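Clean the Fingers First
Opinion
By Stefaniia Vakulenko
Aug 23, 2020

When a robot that handles cloth starts dropping it, the first thing most people do is open the software. They raise the grip force, slow the arm down, or blame the last change somebody made. I have done all of these. I now think they should come last, and that the fingers should come first.

We run one arm at Soleder, and its job is towels and kitchen cloths. In May it began letting go of corners. Nicanor Retamal spent most of a week on the force settings. Then Lindiwe Dlamini wiped the finger pads with a damp rag, and the rag came away gray. The pads were coated with lint packed so hard it shone. She cleaned them, put the old settings back, and the arm went on with its work.

The usual service plan goes by cycles. Ours said to check the pads at 3,352, a number carried over from an arm that moved plastic trays. Trays don't shed. Cloth does, and some cloth sheds far more than others. A figure that ignores the material is no use to the person with the rag.

Fabric is also hard on a gripper in ways a test block never shows. A block sits between the pads the same way each time. Cloth bunches, slides and twists, and the load ends up on one small part of the pad.
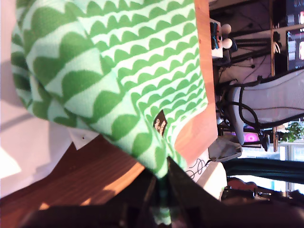

What I would change

Check the pads every 100 picks, and wipe them at every check whether they look dirty or not. It takes less time than reading a log file. Replace them at the first sign of a polished patch, even if the rest of the pad looks fine.

Test with the real thing. Leandro Toledo still sets up his arm at Bosano with a foam cube, and he gets a very nice center position for foam cubes. Use a cloth with some texture to it, and use one that has been washed a few times. New fabric is stiffer and will flatter your settings.

Write down what was touched. A paper sheet taped near the arm is enough – date, pads, screws, initials. Ours has 18 lines on it so far and has already settled two arguments.

Josué Camargo disagrees with me on the interval. He says 200 picks is plenty and that constant wiping wears the pads out early. He may be right about the wear. Pads are cheap, though, and a week of Nicanor's time was not.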